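Hurkora Community Help
Bimanual and cloth > Planning and control

Two-arm folding: second arm always grabs late, and the cloth slides. Is this a planner problem or a chunking problem?

Asked in April. 3 answers. Viewed 272 times.
Tags: bimanual, cloth, action-chunks, timing, perception

Hi all! First real post after months of reading, so thank you to everybody who writes things down in this place. I got a two-arm setup folding washcloths by copying settings from old threads and I was grinning for a whole evening.

Now I've moved up to big garments and hit a wall. The task is: take one garment out of a bin, spread it, fold it, put it on the stack at the back left. Taking out and spreading work better than I had any right to expect. The trouble starts at the first fold, where both arms should pinch the near edge at the same moment and lift together.

What I run:

Hurkora runtime, one process per arm plus a coordinator
Policy trained on 151 teleop episodes, all two-arm, five kinds of garment
Action chunks of 50 steps, control loop at 30 Hz
Cloth corners and edges from the Bivov keypoint model, fed in as extra input
Fixed overhead camera plus one camera per wrist

What happens: the left gripper goes down and closes. The right one gets there a little later, sometimes a lot later, and by then the left arm has started its lift. The cloth slides toward the left and the right gripper closes on air or on the tabletop. The log says the gap between the two close commands is anywhere from nothing to 300 ms. In my teleop data the gap is tiny, I checked.

Things I tried:

Shorter chunks (25). The gap got smaller but the arms turned jittery near the cloth, and they let go of it more.
Lower speed on the left arm. It moved the problem to the other side, ha.
Retraining with the wrist cameras off. Much worse, don't do this.
Swapping the keypoint model for the Raudsepp one. Corners on flat cloth were nicer, corners on wrinkled cloth jumped all over the place.

One more thing that may matter. With small towels it almost never happens. With the large pieces, the near edge isn't a straight line after spreading, there's usually a tongue of fabric poking out toward the front, and one side is all wrinkles while the other is flat. The left arm seems to make up its mind fast and the right arm dithers (or the reverse if I spread it the other way around).

So is it the two processes drifting apart, the policy being unsure, or the keypoints being noisy on wrinkles? I'd love to fix the right thing first. I can post logs.

Answer 1 (accepted)
Score 41

Great writeup, and you're closer than you think! I believe you have two problems stacked on top of each other, and the clue is in your own post: shorter chunks made the gap smaller. If this was purely a confused policy, shorter chunks wouldn't have helped with timing that much.

Problem one, the processes. With one process per arm, each asks for a new chunk when its own buffer runs low. The coordinator in Hurkora passes the requests along in the order they come in. It does not line them up unless you tell it to. So the left arm can be acting on an observation taken before the right arm's observation, and the two halves of your two-arm policy are then playing from different pages. On a small towel you don't notice. On a big garment the cloth is still shifting and settling between the two observations, and you notice a lot.

Fix, in the coordinator config:

sync_mode: joint
request_on: min_buffer
observation_stamp: shared
drop_stale_after_ms: 40

With joint mode there is one observation, one inference call, and one chunk holding the actions for both arms. Both buffers get replaced in the same tick. You lose a little speed, and you won't miss it.

Check it before you do anything else. Log the observation stamp next to each executed action for both arms and subtract one from the other. It should be zero on every line. If you see anything other than zero, the setting didn't take (an old arm-level config can override it, look for a leftover sync_mode line in there – that one cost me a full afternoon).

Problem two, the grasp itself. Even with perfect sync, your policy has seen the two close commands land together but has never been told that they have to. I add a tiny barrier at the gripper level. In words:

when either arm's gripper command crosses the close threshold, let that gripper close but hold that arm's position
keep holding until the other gripper has crossed too, or until a timeout
then flush both buffers and request a fresh chunk

The flush matters. If you hold one arm and then let it carry on with the old chunk, it will try to catch up with where it should have been and yank the cloth. I learned that one by watching a shirt leave the table.

For the timeout, start at 15 control ticks, so half a second at your rate. If the second gripper hasn't closed by then, open the first one, back both off by a few centimeters and try again. The retry looks silly and works wonderfully.

You also want the barrier to switch itself off for one-arm phases, or your bin pick will wait for a partner that never comes. I gate it on a phase flag. If your policy doesn't output a phase, a rough rule on position is fine: barrier on only when both wrists are over the garment's bounding box, with a small margin outside the edge. Give the margin some room on the bin side. When the arm reaches over the bin to get at the near corner, a tight box will say it's still picking.

After those two, go back to chunks of 50. The jitter you saw at 25 is most likely the seams between chunks, and I'd expect it to go away.

Please do post the logs. I really enjoy this kind of bug.

Comments on answer 1

- The stamp difference was NOT zero. It was all over the place, up to nine ticks! And yes, there was a leftover sync_mode line in the right arm's config. Rerunning tonight. (asker)

- Could you use a soft barrier, slowing the first arm down as opposed to holding it? Holding makes my wrists buzz.

- You can. I scale the step size down to a fifth. Buzzing while holding usually means the hold target is the last command and not the measured position, so try that first. (answerer)

Answer 2
Score 17

Agree with all of the above, so I'll only add the perception side, as the wrinkle question didn't get an answer.

Corner keypoints on a wrinkled garment are a bad thing to lean on. A fold crossing the fabric looks a lot like an edge, and where two folds meet you get something that looks like a corner. Both models you name will happily swap between the real corner and a false one from one tick to the next. Your arm dithers because its target is dithering. The arm on the flat side has a clean target and goes right away, so that's your "makes up its mind fast" arm.

What helped me:

1. Don't feed raw keypoints. Keep the last accepted one and only switch if the new one has won for several ticks in a row. I use five.

2. Feed the confidence in as well as the position. The policy learns to lean on the wrist camera when the confidence is low. You need to retrain for this, but you can run the keypoint model over your old episodes offline, so no new teleop is needed.

3. Segment the garment first and throw out every keypoint that isn't near the outline. Kills most of the false corners in one go. A bright garment on a wood-colored table is about as easy as segmentation gets, so do your testing with that and leave the hard colors for later. Watch out for things stacked at the back if the garment touches them – the mask can leak over, and then the outline has a bump that isn't cloth. I mask out the stack area with a fixed polygon.

4. The tongue of fabric poking out at the front: if your data only has straight near edges, the policy has no idea what to do with it. Record a few dozen episodes that begin with it sticking out, with the operator pinching it and pulling it straight before the fold. I did this with Pandex's replay tool, which lets you start teleop from a saved arm pose. Such a nice way to collect only the bit you need.

Number 3 is the cheap one. It took me under an hour.

Answer 3
Score 2

had the same thing, turned the speed way down on both arms and it went away mostly. also reboot the coordinator between runs

Comments on answer 3

- Slow does hide it, but the stamps are still off underneath and it comes back as soon as you speed up again.

- fair, mine only does towels

Update from the asker

It folds! Joint sync plus the hold barrier took care of most of it. The gap between close commands is now one or two ticks, and the barrier soaks up the rest. Back to chunks of 50 and the jitter is gone, just like you said.

I've also added the outline filter from answer 2, which stopped the worst of the dithering on the wrinkled side. Confidence input is training right now. I haven't recorded any of the tongue episodes yet, and those starts are still my weakest by far. If the left gripper comes down next to the tongue and misses it, the barrier times out, both arms back off, and on the second or third try it usually gets it. Very fun to watch, a bit slow.

Two small questions if anyone is still reading. Does the fixed polygon for the stack need to grow as the stack gets taller, or is it fine to draw it generously once? And is there a clean way to make the retry pick a new spot on the edge, so it doesn't go back to the one it missed?

Adding a picture of the near-edge grasp, since somebody asked by message what the layout looks like.

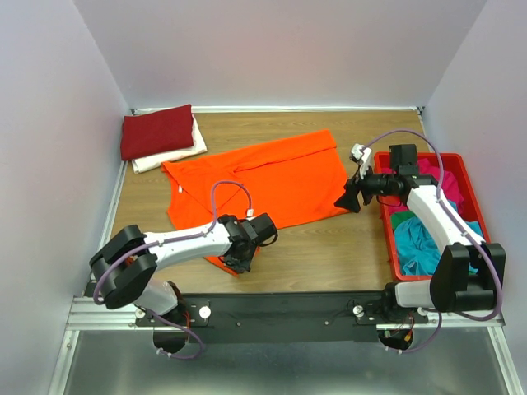
Both grippers at the near side of the orange garment, stack at back left, bin on the right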